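Small-item stand on a light wood bench top — peg height and finish questions
Workshop Fixtures > Benches and Surfaces
Page 1 of 1

ostrava_lathe
Posted Wednesday, 7:40 pm

I'm picking a stand for tags and small wire loops at the bench. Requirements: a shallow bowl at the bottom, a post with pegs above it, and a base that doesn't walk when you hook something with one hand. Current candidate is the white one from Dindix. The base is keyhole shaped, with the bowl on the wide end and the post on the narrow tail. The two pegs are short and sit at different heights, pointing opposite ways. 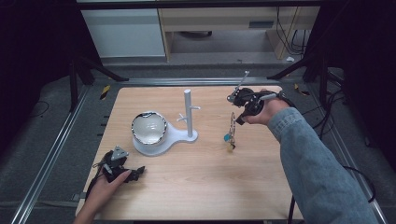 White stand with bowl and two-peg post, on the wood top.

Two questions.
1. Is a peg that short enough for a wire loop with two tags on it?
2. Does anyone have experience with a dark glossy bowl interior? I would be putting small dark screws in it.

Quoted height on the listing is 300 mm. I have not measured mine.

bracket_and_shim
Posted Wednesday, 8:05 pm

1. Yes, for one loop. Two loops on the same peg will ride up on each other and the outer one drops when you pull the inner one.
2. Avoid it for dark screws. Put brass in there and the dark ones in something pale.

I would not trust a post on the narrow end of a base. The load is small but the lever arm isn't.

tolerance_stack
Posted Wednesday, 8:22 pm

Disagree with the last part. The bowl end is the wide end, and whatever is in the bowl acts as ballast. I have had the Leiva version of this layout on my bench for 2 years and have never tipped it. Mine weighs 124 g empty, bowl included, on a kitchen scale.

bracket_and_shim
Posted Wednesday, 8:31 pm

Which direction are you pulling? With the bowl loaded it resists a pull away from the bowl. Pull sideways across the tail and the bowl does very little for you. The tail is the narrow part.

tolerance_stack
Posted Wednesday, 8:44 pm

Along the base. Both pegs on mine line up with it. Sideways I agree it would be worse, I just never load it that way.

ostrava_lathe
Posted Wednesday, 9:10 pm

Fair. Related question about the top itself. I also keep a round metal piece with a knurled rim on the same surface and I'm wondering whether the grooves will mark the wood over time. The finish is fairly pale with a low sheen.
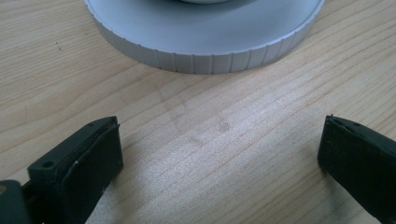

Knurled rim against the grain.

grain_direction
Posted Wednesday, 9:26 pm

The grooves run vertically around the side, so the rim only matters if you roll it or set it on edge. Flat on its face, what counts is the bottom corner. Run a fingernail around it. If it catches, break the edge with fine paper and stop worrying.

For the top I use Kandano hard wax, two thin coats. It dents like any other finish but spot repairs blend in. Film finishes don't.

tolerance_stack
Posted Wednesday, 9:33 pm

Wax is the wrong call on a working bench. It needs redoing every season if you use solvents anywhere near it. A matte waterborne finish lasts longer and doesn't darken blond wood as much.

grain_direction
Posted Wednesday, 9:41 pm

It does last longer. When it fails you sand the whole panel. With wax I redo a patch the size of my hand. Depends which job you would rather have.

bracket_and_shim
Posted Wednesday, 9:50 pm

Or put a cork disc under the metal piece and leave the finish alone. Mine are 2 mm thick, cut with a hole saw. They creep a little on a waxed surface — a dab of rubber cement fixes that.

ostrava_lathe
Posted Wednesday, 10:15 pm

Cork sounds reasonable. My concern is that it lifts the piece and I lose the flat reference to the table. One more, for the rim and the shadow under its front edge.

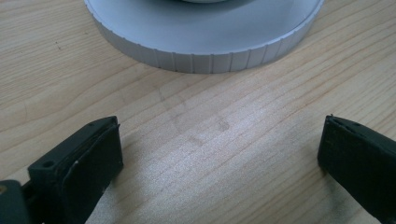 Flisavmont Bench & Fixture Club — Surfaces Section

grain_direction
Posted Wednesday, 10:32 pm

I wouldn't read a gap from a shadow that soft. A small chamfer on the bottom corner would look the same. Slide a strip of printer paper under the edge and see where it stops. Repeat at a few points on the circumference. If it stops at the same depth everywhere, you have a chamfer and the piece sits flat.

tolerance_stack
Posted Wednesday, 10:38 pm

Agree on the paper test. Also check the table. A solid wood top moves across the grain with the seasons, so a flat reference on it is approximate to begin with. If you need a real one, get a small surface plate.

bracket_and_shim
Posted Wednesday, 10:47 pm

Then the cork costs him nothing.

ostrava_lathe
Posted Wednesday, 11:02 pm

Paper test tomorrow. Keeping the stand, one loop per peg, brass in the bowl. Some 28 loops still need a home, so I'm looking at a wall rail for the rest. Will start a separate thread for that.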